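How to plan a weekend at a seaside festival

I've been going to the Fjeld sea festival every March for years now, and I still get giddy when the first boats come round the headland with their flags up! If you've never done a coastal festival before, these are the steps I'd follow.

Step 1: Get the programme before you book anything
The opening parade and the harbour concert are nearly always on different evenings. Decide which one you can't bear to miss, then pick your nights around it. The printed programme from the tourist office has the small events that the website leaves out (the net-mending contest is a joy).

Step 2: Sort out your bed
Rooms near the front in Fjeld go first. I stay in Cesten, two stops up the line, where a double cost me 200 for both nights last time and the owner packed us breakfast for the early ferry.
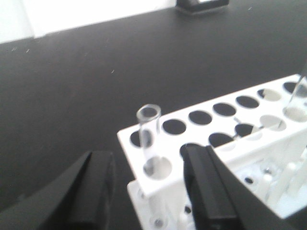
If you do want to sleep in town, ask for a room at the back. The sound checks start at 8 in the morning and they are LOUD.

Step 3: Travel in by bus
Parking is hopeless once the harbour road shuts. Bus 419 runs from Cesten station to the fish market, and from there it's five minutes downhill on foot. Sit on the left for the view over the bay.

Step 4: Choose your spot for the boats
Most people head for the main pier. I much prefer the steps below the Anilska lighthouse, a tip I had from Unai Cordero, who used to skipper one of the parade boats. You see the whole line turn for home, and there's usually a stall selling hot fish soup.

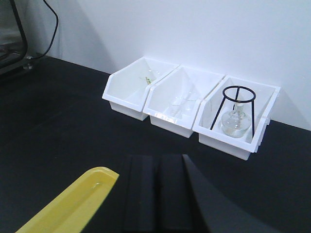 Get there an hour early and bring something to sit on. The stone is freezing, even in sunshine.

Step 5: Leave a morning free
Take the little ferry over to Uvine and walk the coast path to the old salt works. It's gentle, it's gorgeous, and you'll be back in time for lunch and the rowing finals.
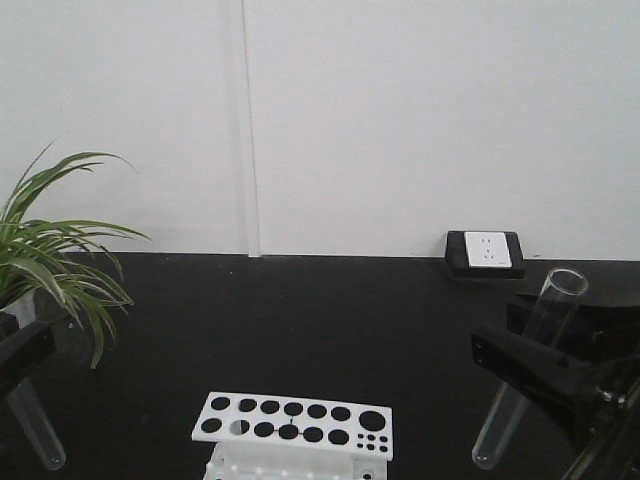
Do I need a ticket for the boat parade?
It's free to watch from anywhere along the shore. You only pay for the seats on the main pier, and those are sold at the tourist office from the start of the month.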